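Progress report to the Kustance Fund
Student robotics project, Clelen College
Reporting period: start of the autumn term to the end of February

## Summary

The project is on course to finish by the end of June, as agreed. The weekly class is running, the arm has been working since November, and the students have moved from practice parts to real computers. We are behind on one item, the written guide for other colleges, and ahead on another, the fixtures. Spending is within budget apart from a small overrun on replacement parts, explained below.

We are asking for one change: to move money left in the travel line into the parts line. Nothing else in the grant agreement needs to change.

## What the grant is for

The fund agreed to support a student project in which a robotic arm learns to carry out simple jobs on old desktop computers: taking out and putting back memory, lifting out cards, and moving parts to and from a holder. The students design the fixtures, write the programs, run the trials and keep the records. Staff supervise and look after safety.

The computers come from the college's own replacement programme and from Appiah, a local refurbishing firm that passes us machines it cannot sell. Appiah wipes or removes any drive holding data before a machine reaches us, and we check again on arrival.

The students named their control program Gradora in the first term and the name has stuck. It appears in the trial logs and in the rest of this report.

## The class

We have 18 students on the register. Most are in their second year of the engineering course and the rest come from computing. Two students left at Christmas because of timetable changes and their places were filled from the waiting list in January.

The class meets once a week from 3.30 pm in the electronics workshop, and the room is also open to them at lunchtimes when a technician is free. Attendance was good in the autumn. It dropped in January during mock exams and has come back since.

In the autumn we let students choose what they worked on. This left too many people writing code and too few making fixtures, so trials were often held up waiting for something to hold the part. Since January they have worked in fixed teams covering fixtures, programs and trials, and everyone changes team at half-term. Some of the stronger programmers did not like this at first. The work has gone faster since, and there are fewer occasions when only one student knows how a piece of the system works.

## Progress against the agreed stages

**Stage 1: Arm installed and safe to use.** Complete. Delivery was three weeks late and the first controller was faulty on arrival. The supplier replaced it without charge. The risk assessment was approved in October and reviewed in January. Students may run the arm at reduced speed with a member of staff in the room. Full speed is staff only and we have not needed it.

**Stage 2: Picking up and placing practice parts.** Complete. The students used blocks first, then dead memory modules and old cards with nothing else around them. This took longer than planned, mainly because the gripper kept closing slightly off centre and tipping thin parts over. The cause was a calibration step that had been left out of the start-up routine. It is now part of the checklist on the wall.

**Stage 3: Memory removal and refitting in a real machine.** In progress. The agreed target was 50 recorded trials by Easter. At the end of February the students had recorded 44, so we expect to pass the target comfortably. Results are given in the next section.

**Stage 4: Removing an expansion card.** Started early with one team, in February. There is nothing to report yet beyond planning and some slow test movements with the power off to the computer.

**Stage 5: Written guide and demonstration day.** The guide is behind. A first draft was due in January and we have only the chapters on safety and setting up. The demonstration day is booked for June.

## Results so far

A trial counts as a success only if the module comes out, is placed in the holder, goes back in its slot and the computer then starts normally. The students set this rule themselves and it is stricter than the one in our application, which asked only for removal and placing. We would like to keep it.

Removal is now dependable. Placing in the holder is nearly as good. Refitting is where most trials fail. The module has to be lined up closely before it is pressed, and the arm cannot feel a bad fit as a person would. The trials team began by adding more camera checks, with little gain. They then slowed the last part of the movement and added a short pause before pressing, and this helped more than anything else tried so far.

The other common cause of failure is the clips. Opening them with the gripper works on some boards and fails on others, depending on how much room there is beside the slot. For now a student opens the clips by hand before the run starts, and the log says so. We intend to come back to this in the summer term if time allows.

We have damaged 2 motherboards, both in January and both during refitting. One had a cracked slot. The other stopped starting up and we did not find out why. Neither was worth repairing. There have been no injuries and no near misses.

## Workspace and fixtures

The fixtures are the part of the project that has moved on most this term. In the autumn the computer was held with clamps borrowed from the metalwork room, and it shifted a little every time somebody leaned on the bench. Positions taught in one session were often wrong by the next. The fixtures team now makes its own blocks and trays, sized to the machines we use most.

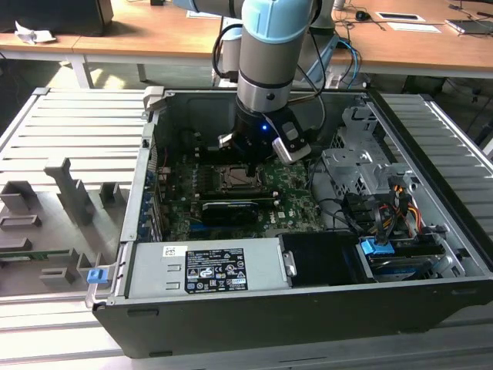 Fixture layout is now set before any program is written, and a team may not start a run until the layout has been checked against its drawing. The machine goes on its side with the cover off, so that the gripper can come straight down over the motherboard, and the slotted aluminium bench gives the students long grooves to work from when they plan positions. The grey pieces to the left of the case include a tall L-shaped block and a slotted fixture with a thin circuit-board strip resting in its slot; several versions of each were drawn up before the team settled on a set. Drawings are kept with the trial logs, with the version number on each, and an old version is not deleted when a new one is made.

The remaining problem is cables. Power and data leads inside the case do not sit in the same place from one machine to the next, and a lead lying across a slot will stop a run. Students tuck them back by hand at the start. We considered asking for money for a second camera to check for this and decided against it, as the hand check takes less than a minute and is a useful habit.

The desks behind the bench need better cable management and we have asked the estates team to fit trays. This is being paid for by the college.

## Spending

The arm, gripper and safety equipment were bought at the quoted price. Staff time has been charged as agreed. The fixture materials line is underspent, as the blocks use less material than we allowed.

The parts line is overspent. We had planned for one replacement set of gripper fingers over the year and have already bought two, after the first set wore unevenly. We also bought a spare cable for the arm following a fault in December. The travel line is underspent because the visit to Appiah's workshop cost less than expected — the firm sent its own minibus. We ask the fund to agree to move the remaining travel money into parts. A full statement is attached separately.

## Difficulties

Technician time is the main limit. The lunchtime sessions depend on one person, and when that person was away for part of January the trials nearly stopped. A second member of staff is now being trained to supervise the arm and should be ready after Easter.

Record keeping was uneven in the autumn. Some early trials had to be left out of the total because the log did not say which machine was used or whether the clips had been opened by hand. The log sheet has been rewritten and the entries since then are complete.

The late guide is our own fault. We gave it to students as homework, and it was always the first thing dropped. It now has a place in the timetable, with the first half-hour of every other session set aside for it.

## Plans for the rest of the year

- Finish the stage 3 trials before Easter and write up the results by type of motherboard.
- Begin recorded trials for card removal in the first week of the summer term.
- Complete the draft guide by the end of April and send it to one other college to try out.
- Hold the demonstration day in June, with students running every part of it.
- Carry out a short student survey in May, using the same questions as in October.

We would be glad to have someone from the fund at the demonstration day. Visitors are also welcome at any weekly session before then, with a few days' notice so that we can arrange a visitor pass and safety glasses.

The next report is due in July and will include the final accounts, the finished guide and the full trial log.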